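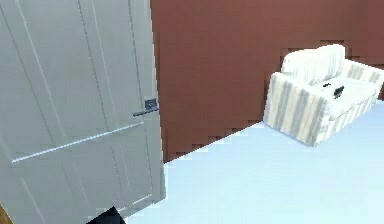 Reading time: 2 minutes

Why do doors creak?

You get up for a glass of water at night. You push the bedroom door slowly so you don't wake anyone, and it lets out a long, loud creak. In the daytime the same door might hardly make a sound.

The noise starts at the hinges. A hinge is two metal plates joined by a metal rod called a pin. One plate is screwed to the door and the other to the door frame. When the door swings, the plates turn around the pin.

Metal looks smooth, but under a microscope it is covered in tiny bumps. The bumps on the hinge press against the bumps on the pin. This makes a force called friction, which tries to stop things sliding past each other.

Push the door slowly and the bumps grip. You keep pushing, and suddenly they slip. Then they grip again, and slip again. Scientists call this stick-slip. It can happen hundreds of times in one second, and each slip gives the metal a little shake.

A quick shake like that is called a vibration. If a hinge sticks and slips 234 times in a second, you hear a low groan. At 1,676 times a second, it's a high squeak.

A hinge is small, so why is the creak so loud? The shaking travels into the door, and a door is big and flat. It pushes on a lot of air at once – a bit like the front of a guitar.

Violins use stick-slip too. The hairs of the bow grip the string, let go, and grip it again. Players rub a sticky block called rosin on the bow to help it grip.

To quieten a hinge, an adult can put a few drops of oil on the pin. The oil makes a thin, slippery layer between the bumps, so they slide without grabbing. Dust and rust make creaking worse, so it helps to wipe the hinge clean first.

Words to know
Friction – a force that slows things down when they rub together
Hinge – the part that lets a door swing
Vibration – a fast back-and-forth shake

Written by Eliseo Figueroa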